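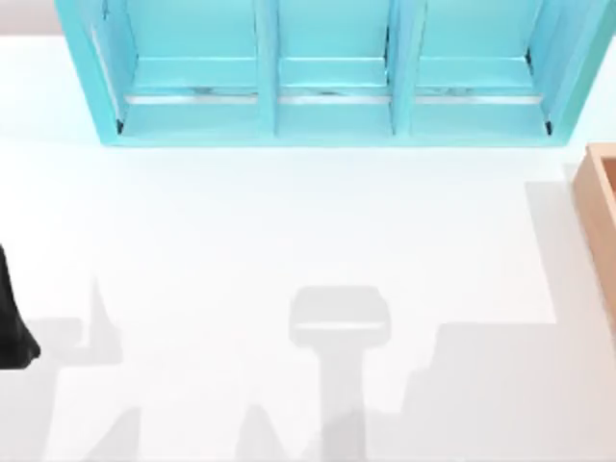 April, boat shop, 4:30 pm

Quang Đoàn and I finally got the Burko back in the water after lunch, and what a sweet afternoon to be out running her! Both engines came up to temperature evenly and the vibration at trolling speed is gone — I'm so pleased, after all that fussing with the port shaft. Hour meter read 3498 at the dock.

Still a little weeping at the starboard rudder packing, so I snugged it two flats and will look again in the morning. Quang wants to try the Wimen outriggers before the Flerum tournament (me too, if the brackets ever get here). Left the bilge pump on auto.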